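Indexing the Edero parish burial cards: project report
Anju Bansal and Damilola Bassey

Our brief was to test whether a name index typed by students could replace the card drawers in the Edero reading room. The drawers hold about 3000 cards, mostly burials, with a few newspaper notices pasted on the back. We typed 230 of them.

The project plan promised a "complete and searchable record". We doubt it. Of the cards we typed, 31 had a surname that the two of us read differently, and in 6 cases Donal Brophy, who supervised, read it a third way. A search box hides this. Someone looking for a great-uncle gets no result and assumes he isn't there.

We were also told the Plastden software would catch duplicates. It caught the ones spelled the same – the easy ones. Married women entered under both names went straight through.

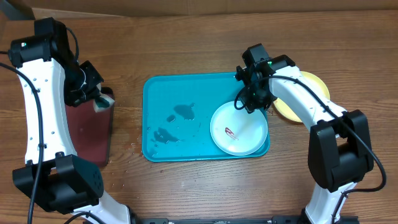
Handling rules were the other weak point. The sheet we were given says to keep cards away from food and drink and leaves it at that. A tray with puddles on it and a plate with something reddish left on it can share a table, and there are drops on the wood beside the tray as well. We would rather the rule named the table and said it must be wiped and dried before a drawer is opened.

Kiran Thakur has asked for the typing to carry on in October. We suggest that both readings of a doubtful name are kept, and that the drawers stay where they are.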